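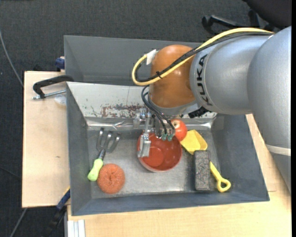

[Pernero-list] Re: Keeper for the Clovia cup, and the points question

Posted 7/5/25 by the list owner
4 replies | 2 shares

Someone wrote, earlier in this thread:

> I see Triltau are 2 to 1 to win the group and I can't find a reason
> to argue. Their keeper hasn't let in a soft one since the spring.
> Meanwhile we are all still picking the Lucero center forward every
> week out of what I can only call loyalty. Is there any case left for
> him? Also, does the prediction pool close before the first game or
> before each game? I asked last year and got two answers.
>
> And who is actually top of the pool? The table on the site still
> shows the old season.

Taking these in the order I can face them.

The pool closes before each game. You got two answers last year as there were two rules last year, and I wrote both of them. The first one was meant to replace the second, or possibly the other way around. For the Clovia cup it's one rule: your score prediction has to reach the list before kickoff. If it shows up at half time with a note about your internet provider, I will enjoy the note and give you nothing.

On Triltau, I agree they're the pick, and I resent it. They play the dullest soccer in the group. They get a goal from a corner, then spend an hour passing it between the two center backs like a couple deciding where to eat. But 2 to 1 is short for a team that has to go to Lucero for the last game, on that field, with that slope. I'd want a better price before I put any of my imaginary money on it.

Now the center forward. Yes, there's a case, although I wouldn't want to make it standing up. He has gone 282 minutes without a goal, which sounds bad until you watch the games, and then it sounds generous. Still, he's getting into the right places. Against Pernero he had two clear headers and put both of them back where they came from. A striker who misses good chances is worth more to me than one who never gets near any, and at his price in the pool you can carry him on the bench and feel virtuous. I have him as my captain. Please don't write to me about it.

Standings: the leader is on 3,975 points, and the next entry is 300 behind. That gap is smaller than it looks – a correct score in the final is worth double, and there's a bonus for naming the first scorer that no entry has collected so far. I'm in the bottom half and will be taking no questions on that either. The table on the site will be fixed by August, or at least there will be a different wrong table.

One more thing on keepers, as it was in the subject line and I nearly forgot. If you don't want to pay for Triltau's, take Pernero's. He faces so many shots that the save points pile up, and he'll finish the group ahead of people who concede half as many. I know how that sounds coming from a Pernero supporter. We have had to find our pleasures where we can – he's been our best player three seasons running, and you don't want that from a keeper.

First-round predictions to the list, please, and not to me privately. Put the home team first. Last time I had a 3-1 that could have gone either way, and its owner remembered which way only after the game.

Last updated 2 hours ago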